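Plastero skin pads for suture practice, set of 2

Review by Roman Wilczyńska, August 29, 2022

I teach stitching to small groups, and for a long time we used the Forby pads. They are not bad, but their surface became sticky after one month. So in December I ordered the Plastero set, and I have used it since then with 4 learners.

My first test is always a short cut in the middle of the surface. I want to see if the edges stay together or if they open too much.

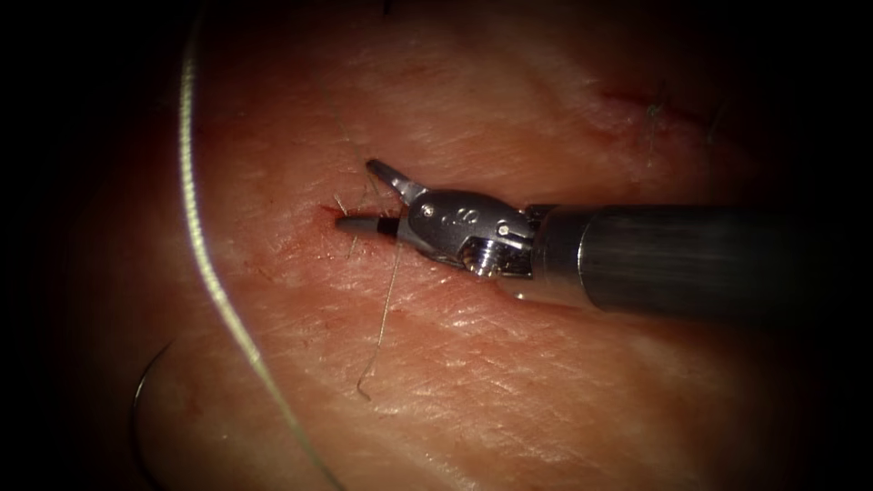

Jaws open, next to a small incision.

The price is the difficult point. I paid 300 for the set, and the shop Mallora charged the delivery separately. For this money I expected a better box, because mine arrived with a broken corner. The pads were fine. 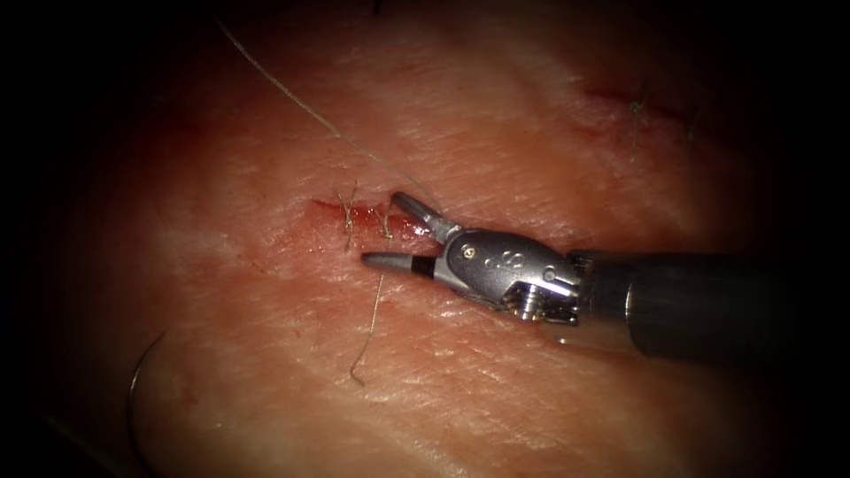 A good practice habit is to look before you touch. My learners often hurry to the edge of the cut and push it down with the tool. I ask them to stop with the jaws open and the lower tip just above the skin, the way it rests here, and only then to choose the place for the first bite. On the Plastero pad this exercise goes well.

Thread is a separate question. The set includes none, so I bought Živković thread, and I am satisfied with it. Please keep the loops wide when you work, or you will get knots where you do not want them.
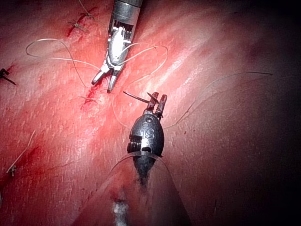 Pale thread in a wide arc over the red tissue.

I give 4 stars. I would buy it again, but I would ask for a stronger box.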